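Reading time: 3 minutes

3. The bottled tea round at Plitstead

Of all the small household jobs we looked at, the handling of bottled drinks gave us the most to think about, and we have given it a section of its own for that reason. A bottle of cold tea seems such a plain thing. It is bought, carried home, put away, taken out again and finally opened, and most of us could not say afterwards which hand did what. Yet when we sat down with the diaries from Plitstead we found that people had a great deal to say about their bottles, and we have tried to keep some of the flavour of it.

The diaries were kept through September by households who had agreed to note down each time a drink was fetched, moved or opened. We collected 973 entries in all. Many are only a word or two long ("shelf to table", "cap stuck"), but others run on for most of a page, and we were very glad of those. Following Iyengar, we sorted the entries by the part of the bottle that was mentioned first, whether the neck, the cap or the body, and only afterwards by what the person was trying to do. We had expected the cap to lead by a good margin, and were surprised to find the neck so often in front of it.

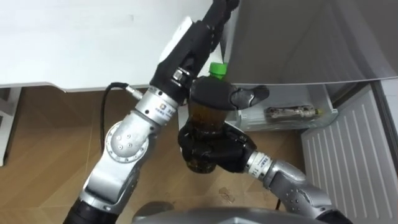
Figure 2. A plastic bottle of dark amber-brown liquid with a green screw cap, held at the neck and around the lower middle.

The neck, then, is where people like to begin. It is narrow, the fingers go round it easily, and a full bottle can be lifted from a crowded shelf without disturbing its neighbours. The trouble comes later, when the bottle has to be passed to somebody else or set down in a tight spot, and it is at this point that the second hand tends to arrive lower down. Several diarists described this as "getting underneath it", a phrase we have borrowed for the rest of the paper. Ribbed bottles were spoken of rather fondly here - the ridges give the fingers something to settle into - while smooth ones were more often called slippery or "a bit of a worry".

We should add a word about fullness. A full bottle is heavy but keeps its shape when squeezed, and people were happy to take hold of it almost anywhere. A bottle that has been opened and half drunk gives way under the fingers, and the entries become noticeably more careful. In the Gorneo scheme these would count as 2 separate objects, and after some hesitation we have come round to that view. Plurkov's simpler scheme treats them as one, and is quicker to use, but it lost too much of what our diarists were telling us.

The remaining entries, about 8 in every hundred, mention no part of the bottle at all. We have left them out of the comparison in section 4, though we return to them briefly when we come to trays and carrier bags.

Reader comments

mossbank: I'm a neck person and my husband is an underneath person. Lovely to see it written up!

tealeaf_r: Did you ask about the bigger family bottles? Mine need both hands from the start, even with a handle.

pantryshelf: Agree about the ribbed ones. The smooth sort slide straight through my fingers.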